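Home | Projects | Papers | Students
Last updated: July
By Antigoni Xenos, July

3.2 Sorting task

Student teams in the Clutow course recorded 139 runs with hand-held grippers at one table. Small items went into an open cardboard box.
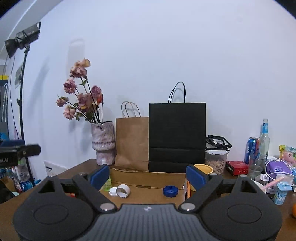 How long was each run?
Each run was limited to 43 seconds.

Teams then repeated the task with larger items, including the brush in Figure 2. 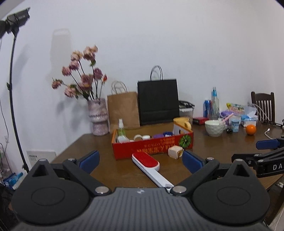
Figure 2. Lint roller brush between the finger pads.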